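Wanted: two people to help finish a sorting line (shared workshop, evenings, small pay)

Hi! I'm putting together a little conveyor sorting setup in our shared workshop at Clekholm, and I've reached the point where I need more hands than I own. I started it as a hobby build, it grew, and now there's a deadline in October when I'd like to show it running at the members' open evening. So I'm looking for two people to join me for the rest of the build.
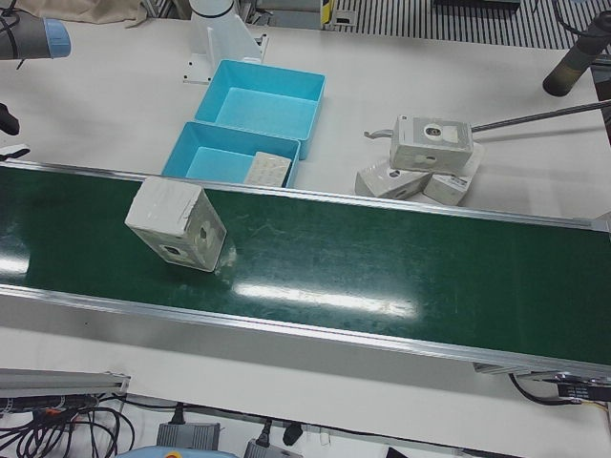
My half of the job is the belt and everything that feeds it, and I'd love to hand over most of the other half, meaning the picking and the bins. Right now I'm testing with plain white blocks with round holes in them, and they're a pain, because a block that sits tilted on the belt looks like a completely different shape to the software. The two cyan bins are where things should end up, but I'm open to moving them if you have a better layout in mind (please have a better layout in mind!). The wiring under the belt also needs somebody patient with cable ties. I've called the whole thing Purora, don't ask, it was late and I had to name the folder something.

What I'd like from you: some Python, or else some practical wiring experience. You don't need both. If you've only ever built things from kits, that's fine, I was there myself not long ago. We'd meet two evenings a week, and I can pay each person 20 dollars an hour out of a build budget of 3050 dollars, which also has to cover parts, so hours are limited and I'll be upfront about them.

I asked in the members' chat whether people thought the split made sense, and got a few answers.
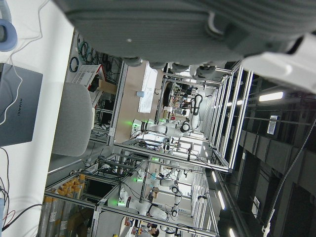
Briggs wrote back that I should look for the wiring person first and let them set the pace, as the code can be tested on a bench but loose connectors will eat whole evenings. Colon agreed and added that whoever joins should get a say in the emergency stop before anything moves at full speed. Fair points, both, so if wiring is your thing, you jump the line.

To apply, leave a note at the Clekholm front desk marked Purora. Tell me what you've built, what went wrong with it, and which evenings you can make. Photos are nice but not required. I'll answer everyone!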